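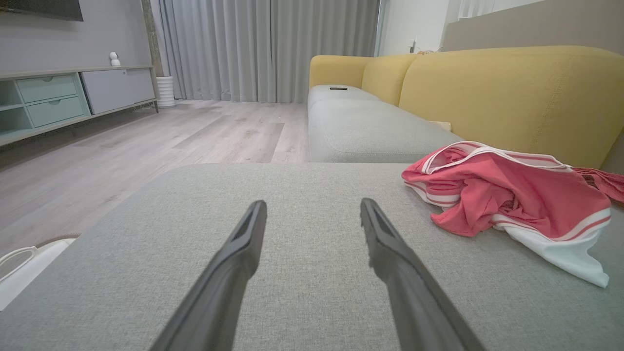 Section 2: Setting up the chaise and getting the cushions to sit right

Reading time: 2 minutes
Last updated: May

Okay, the boxes are in and the long seat is on its feet. I've put together more of these Jamberg sofas than I care to admit, and the chaise is where most people get stuck, so let's take it slowly.

1. Clear the seats first. Clothes, remotes, bits of paper, all of it. I once locked a sock into the joint and had to undo the whole thing to get it back (it was a good sock).

2. Lay the chaise base upside down on a rug or blanket and screw the feet in by hand. Stop when they feel snug.

Caution: no power drill on the feet. The threads are softer than they look!

3. Flip the base over with a second person. My neighbor Bartosz thought he could do it alone and scraped his hallway floor, and then I got to hear about it for a month.

4. Push the chaise up against the long seat, leaving a gap the width of your hand. Reach in, find the metal hook on each side, lift the chaise a little and let it drop. You want to hear two clunks. If you only hear one, lift and try again.

5. Now the back cushions. Seams toward the back, zipper down. Give each one a good punch in the corners, then shove it down hard behind the seat cushion. They look too fat for almost 2 weeks and then they settle – don't send them back on day one like I nearly did.

Note: things will slide into the gap between the seat and the back. Run your hand along it before you vacuum, and before you panic about a missing remote.

6. Smooth the gray seat fabric with your palm, front to back. If it bunches at the rounded edge, unzip the cover a few inches, tug the foam forward and zip it up again.

Caution: keep damp gym clothes off the light fabric. Bright colors can bleed, and the pale gray shows everything. The mustard parts are more forgiving, but I'd still be careful.

7. Sit on it. Bounce a bit. If the chaise creeps away from the sofa, one of the hooks isn't in, so go back to step 4.

Covers and washing are in Section 3.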